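Section 4: Setting up your screwdriver and putting the Todham shelf unit together

Before you start, give yourself a clear patch of table or desk and a little time. Most people finish the Todham in one evening, but it is a much nicer job when you aren't hurrying to get supper on. If you have the taller Breston unit, please read Section 5 as well, as the back panel goes on in a different order.

What you will need

Your cordless screwdriver, fully charged
The screw bit from the small Fandedon parts bag
A soft blanket or an old towel
A tape measure
A pencil

Charging and checking

1. Charge the screwdriver the evening before if you can. A tool that has been sitting in a drawer since May will very likely need a full charge, and it's a shame to run out of power with one side panel on and the other leaning against the sofa.

2. Push the bit into the tip until it seats, then give it a gentle tug. It should stay where it is.

3. Find the direction switch on your own tool and try it both ways with nothing in front of the bit. Forward drives a screw in, reverse brings it back out. Let the tool stop completely before you change direction.

Setting the collar

Many cordless screwdrivers have a ring you can turn, with little marks printed on it, and this sets how hard the tool will push before it lets go. Makers put the ring in different places and mark it in different ways, so have the booklet for your own tool beside you the first time - it really does save a lot of guessing.

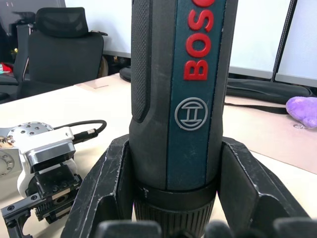
4. Start at the lowest setting. The Todham panels are soft pine, and a screw driven in too hard will sink below the surface and leave a pale ring around the head that is difficult to hide.

5. Drive one screw into the underside of the bottom shelf, where it won't show. If the tool lets go before the head is level with the wood, move up one setting and try again. Once you are happy, leave it there for the rest of the build.

Caution: Keep your free hand well away from the tip. Hold the panel by its edge, and never steady a screw with your fingers once the motor is running.

Putting the frame together

6. Spread the blanket out and lay both side panels on it, with the drilled faces up. The holes for the lowest shelf are 56 mm from the bottom edge.

7. Stand the bottom shelf between the panels and put in all four screws by hand, just a couple of turns each. Go around again with the screwdriver, working corner to corner.

8. Do the same with the top shelf. If a hole seems a little off, loosen the screws on that side, nudge the panel across and tighten again.

9. Add the middle shelves in whatever order you like. Leave at least 20 cm between them if you are planning on cookbooks or tall jars.

Note: The Salem finish marks more easily than plain pine, so wipe the bit with a dry cloth before you begin and keep the blanket under your work the whole way through.

10. Stand the unit up and fix the wall strap before you put anything on the shelves.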